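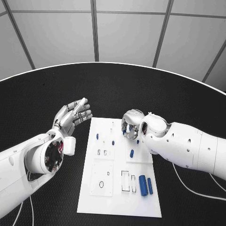
Stubbs peg board, white

I've sold puzzle and practice boards from my little shop in Flakcombe for years, and this is the one I keep at home! It's a plain white rectangle with outlined slots, thin white plates that sit on top and small blue pegs that stand up in them. The pegs are easy to spot, even for my eyes at teatime.

I use mine flat on a round black table — white on dark looks lovely, and you can see the edges of the board straight away.

Price: £32
Order code: Famau 131
Spare pegs: sold separately, just ask

Stock comes in again in October. If you'd like one put by, drop me a line with the order code and your postcode and I'll work out the postage.

Heather Faulkner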